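Search stories... Go

The Posts at Elero

Posted 27 July 2022 in Short Fiction

I got the job at Elero because I could drive a van and because my aunt had once sold Alcides Moura a sofa bed. He remembered the sofa bed very fondly. He asked me two questions about myself and then told me for quite a long time how it folded, and at the end he said could I start at eight the next morning, and bring my own mug.

Moura hired things out. That was the whole business, really: things for open days and prize-givings and the posh end of weddings, and other things he'd bought at auction and hoped somebody would want one day. The unit was on the far side of Pukthorpe, past the tile place, with big windows and walls so white that you squinted when you came in out of the rain. It had a front bit with carpet, where customers were supposed to stand, and a back bit with racking and metal tops, where we did the work. He was very strict about the front bit. No tea past the edge of the carpet! He'd be at the kettle with his back to you and he'd still know.

My first job was the posts. You know the ones, chrome, with a heavy round foot, for telling people where to queue. A building society had ordered them for a grand reopening in February and then sent them back smelling of buffet, and they had to be polished before they went out again. I'd never thought about posts before in my life. I've thought about them a fair bit since.

"They fall over," Moura said. "That is the thing with them. They look like they will never fall over, and then a child comes."

He showed me how to tip one on the rim of its foot and roll it along, like a man rolling a barrel, one hand on top and the other just hovering. He did it beautifully. He went the length of the carpet and back with his tie over his shoulder, and then he handed it to me and I put it straight through the side of a display of paper lanterns.

He was nice about the lanterns. He wrote the cost down in a little green book, though, and I saw him do it.
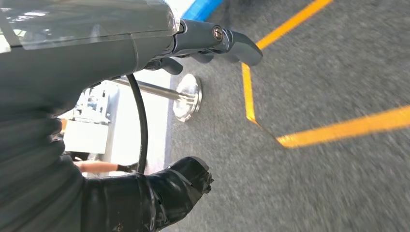 So I practised. I used to stay on for ten minutes after he'd gone up to do the phones and roll a post from the door to the racking and back again, and I got so I could do it without looking at my feet, and then so I could do it with a mug in the other hand (only on the back bit, I'm not an animal). I got fond of them. When you've polished the foot properly you can see the whole unit in it, all squashed and bendy, windows and lights and your own face like a spoon. I'd catch myself pulling expressions.

The trouble started with the auction. There was a sale on at the old Lilska works, everything to go, and Moura went off to it with 900 pounds in an envelope, saying he was only going for trestle tables. I should have gone with him. He came back after dark with the van so low at the back that the exhaust was scraping, and there wasn't a trestle table in it.

"I have spent 800," he said, "and it is treasure."

It was not treasure. It was box after box of bits. Brackets, trays, rails, a bag of keys with no locks, a clock that went backwards if you plugged it in. We spent the rest of that week putting it all on the racking and he'd hold each thing up to the window like a jeweller and say what it was for. He was wrong a good deal of the time. I knew he was wrong, and I think he knew I knew, but he was so happy that I'd have bitten my tongue off before I said so.

Then he got to the black one, and he stopped.

It was a great big plastic thing, flat on the face, with a row of slats along one side. He turned it over. He turned it back. He blew on the slats. He put it down on the metal top and walked round it and went and made a tea and came back and it was still there.

"This," he said, "is the front of something."

"Or the back," I said.

"Or the back," he said, and I could see it hurt him.
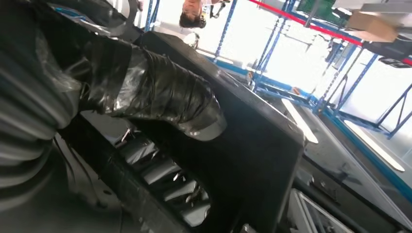 The black one, with its slats, and the blue racking behind.

Well, that was it for the next fortnight. Everybody who came in got asked. The postman thought a heater. The girl from the tile place thought it was off a coach, and she said it so firmly that Moura rang a coach company and was on hold all through his lunch. A man who wanted a lectern for a christening thought it might be part of an organ. Moura liked that one best and I think he'd have stuck with it if his wife hadn't come down and laughed.

I took my turn too. I'd lie awake going through the backs of things. Fridges, photocopiers, those machines at the swimming baths that dry your costume. I started looking at the vents on buses. My mum asked me what was the matter and I said it was work, and she said she hadn't realised it was that sort of job.

One evening I was rolling a post across the carpet, the way I did, and I heard him come down the stairs. I'd never let him see me practising. I don't know why, it felt like being caught singing. But I was halfway across and there's no hiding a chrome post, so I just kept going, all the way to the racking, nice and steady, and stood it up in its place without a wobble.

He didn't say anything. He went over to the metal top and stood with his hand on the black thing.

"My father had a shop," he said. "In the shop there was a drawer, and in the drawer there was a handle, brass, very good. All my life we did not know what it was the handle of. When he died my brother took the shop and I took the handle."

"Did you find out?"

"No," he said. "It is upstairs. I will show you."

And he did show me. It was wrapped in a tea towel in the filing cabinet, under H. It was a lovely handle. We both had a go at turning it, as if there was a door there.

The next morning he'd got the green book out on the counter and he'd crossed off the lanterns. He'd given the black one its own line in the stock list as well, with no name next to it, just a long dash and a hire price, 4 pounds a day. I asked who on earth would hire it and he said you'd be surprised. Then a school rang wanting posts for their summer fair and I went to bring the van round.

3 comments

marrowfat: I have been in that shop, or one exactly like it. Filed under H made me laugh out loud on the train.

Jen in the annexe: Is there going to be more of Moura? I want to know what his wife thinks of the handle. Also the postman is wrong, it's never a heater.

tollgate: My first job was putting out posts at a cinema and mine always ended up on their sides. Nobody ever taught me the rolling trick! Would have saved my toes.

Contact | Submissions | Copyright Pukthorpe Pages, all stories remain with their authors | Back to top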